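Budgeting for a second hand: what did you forget the first time?
Board: Buying and Planning
6 replies

mossyrack
Okay, I need the hive mind. Our shop finally gets to put in for another dexterous hand (five-finger type, wrist mount, the works) and the form is due in July. I wrote the request for the first one, the Wakoro, and I was so proud of it, and then I spent the whole next year begging for money for things I hadn't put on the form! Gloves, film, sleeves, cables, spare fingertips, you name it.

So this time I want a real list. I'll start with what I've got and you all can tear it apart. Pictures are from our floor, same bench the new one would go on.

1. The hand itself. The Gotmont quote came in fine, and the Ansah one is higher but includes a spare set of fingertips. I'm leaning Gotmont and I could be talked out of it.

2. Covers. Clear plastic over the hand and forearm, plus the ribbed sleeve. I put down zero for this last time. Zero! The clear stuff gets scuffed and cloudy and you end up swapping it way more than you'd think.
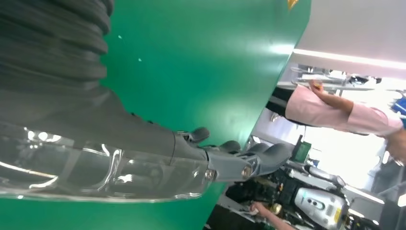 3. Bench space. The green top we have is a good height, but a second arm on it means people leaning around each other all day. So either another bench or a longer one.

4. Stuff to pick up. Bottles, boxes, bags of parts. I know it sounds silly to have a line for bottles, but try explaining it on a receipt afterward.

5. Somebody's hours. This is the one my manager always crosses out.

What am I missing?

tallgrass_ed
Spare fingertips, so that's one for Ansah. We went through a set in 6 weeks picking up nothing nastier than shampoo bottles. Also, on your number 2, don't buy the fitted covers. Buy a roll of clear film and a pair of scissors. We spent $55 on film and it lasted us through spring.

mossyrack
The film is what we use on the forearm now, and I kind of hate it? It wrinkles up and throws glare everywhere, and whoever is looking at the wrist camera feed complains to me. I'd like fitted covers in the budget even if they get cut.

tallgrass_ed
Then matte film! Same price. I'm not letting this go, fitted covers are a racket.

pinwheel9
Covers are small potatoes, you two. Floor space is where the money went for us. Once you've got an arm on a bench and a humanoid standing next to it, plus two people who need to get at things, you're out of room. We had to pay to move a railing and then pay again to have the power moved. Mossy, how much open floor do you have past the end of that bench?

mossyrack
Not a lot, ha. This is looking out past the table, and yes, you have to tilt your head, the wrist camera looks at the world sideways.
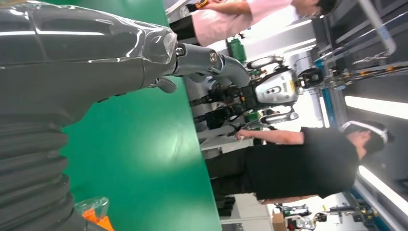 Gebhard Ruchti

I plan the floor at a place a bit bigger than yours, so take this for what it's worth. Pinwheel is right about space and I'd go further: I wouldn't order a second hand at all this year. I'd order the bench, the power and a proper stand for the humanoid, and get those in before anything with fingers shows up. We did it in the other order. The hand sat in its crate for 16 weeks while we argued over where an outlet should go, and the warranty clock was running the whole time.

Also ask each seller what a single finger costs. I mean one finger, installed, with shipping. Dreken quoted us $600 for one and I thought it was a typo. It wasn't. We still bought from them, their support people pick up the phone, but I'd have liked to know going in.

And your manager is wrong about the hours. Put them at the top of the form where they're harder to cross out.

mossyrack
Ouch on the warranty clock, I hadn't thought of that at all. Can you ask them to start it at install?

I don't think I can skip the hand though. If I don't ask for it this year the money goes to somebody else's forklift and I'm back in line. I could maybe ask for both and push the delivery out? And I'll ask about the single finger, thank you, that goes straight on the list.

On number 4, since pinwheel messaged me to ask what kind of things we reach for: big stuff, mostly. The orange bottle is a good one for planning because if the hand can't get around something that fat then I don't care how nice the brochure is. 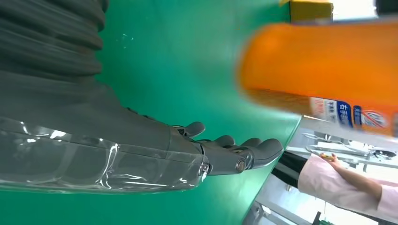

Ottoline says to get the grip width in writing, open hand, fingertip to thumb, measured with the cover on. The brochure number is always bare. She lost nearly a finger's width to padding on hers and had to change half her test objects.

tallgrass_ed
Measured with FILM on it's basically the bare number. Just saying.

pinwheel9
Ed, please.

Mossy, yes, you can ask for the warranty to start at install. Some will do it, some will look at you funny. Ask before you tell them you've picked them. And pushing out delivery is fine, but get the date on the order itself. A friendly email won't count for anything once your sales rep changes jobs.

mossyrack
All good, adding it. New list so far: hand, single finger price, grip width with cover on, covers (fitted AND matte film, Ed, I'm getting both), bench, power, hours at the top, warranty from install. I'll post the form once I've typed it up, and if anyone has an opinion on Gotmont's cables I'd love to hear it before then.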